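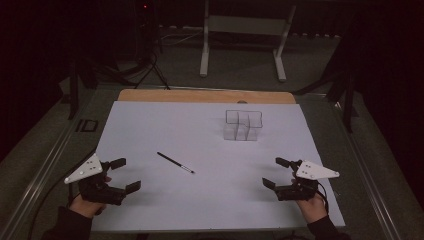 4.2 Fingertip comparison

Stivden reports that its squared tips hold thin objects as well as the Halum tips do. We doubt the claim generalizes. A pen is a forgiving object, and 40 trials per tip leave room for luck. We kept the hand-held grippers with their marker plates and used a pen again (Figure 4), mainly so our numbers could be set beside theirs.

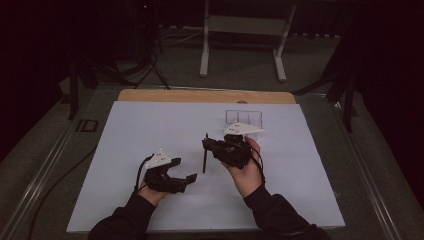

Holding a pen upright also says little about letting go of it cleanly – a step the original protocol does not score. We scored both.

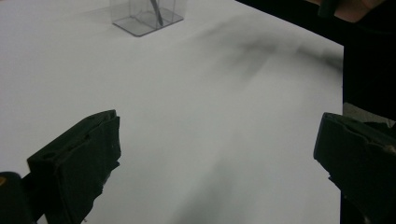

Finger wear is a second concern. Neither vendor states how many cycles its tips had seen before testing, and we would not rank the two until that is known.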